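Stumedard Science Sheet, 8/4/20
For ages six and up. Bit rushed, sorry!!

# Why are some things shiny?

Quick answer: light bounces. Everything you see, you see because light went from it into your eye. Lamp makes its own light. Spoon doesn't. Spoon just throws the lamp's light back at you.

There are two main ways to bounce.

**Neat bounce.** Think of a ball on a hard flat floor. Comes off at the same slant it went in. Light does this on very smooth stuff. Mirrors, still water, a new spoon. All the light stays in order so you get a picture of yourself.

**Messy bounce.** Same ball, rocky beach. Goes anywhere. Paper, wool and chalk look smooth-ish but up close they are all tiny bumps, and light gets scatterd every which way. No picture. No shine.

And dark colours soak up a lot of the light before it can bounce at all. That's why a black jumper looks so, well, black. 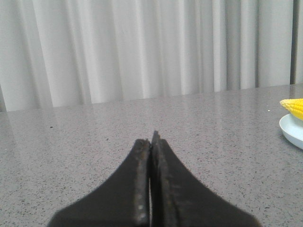
*Very dark and matt. Not much bouncing back.*

## What about bumpy AND shiny?

Good question. Happens all the time. 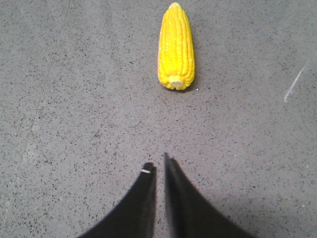

A shiny thing with lots of curves doesn't give you one big reflection. It gives you lots of little ones. Each curve has a spot that's tilted just right to send light to your eye, and that spot looks bright. Look at the yellow corn, some of the kernels have a tiny bright dot on top. Same with bubbles, grapes, a wet pebble. Move your head and the dots move too!

## Lakes do it as well

Grikberg lake on a calm day in December: whole hill upside down in the water. Then the wind gets up, water goes ripply, hill breaks into bits and long wobbly streaks. Still the same water. Just lots of little slopes now insted of one flat top.

Low down works best, by the way. Crouch at the edge and the far side of the lake looks shinier than the water by your boots.

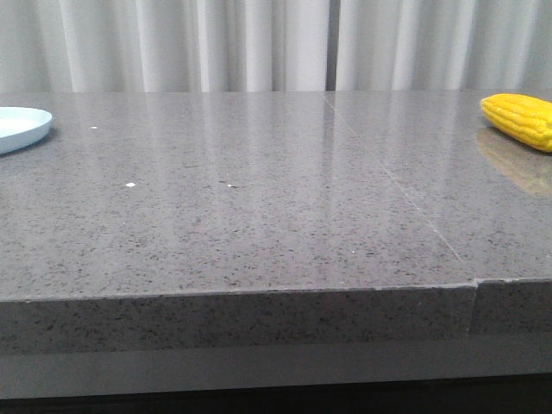 *Polished grey top, pale streaks from the curtain behind.*

## Try it

You need:

- 2 spoons, one shiny, one wooden
- kitchen foil
- a torch

1. Dark room. Shine the torch at each spoon. Which one makes a patch of light on the wall?
2. Smooth foil, look in it. Blurry you?
3. Scrunch it up, flatten it out, look again. Where did you go?

Write down what you saw. Next sheet is shadows.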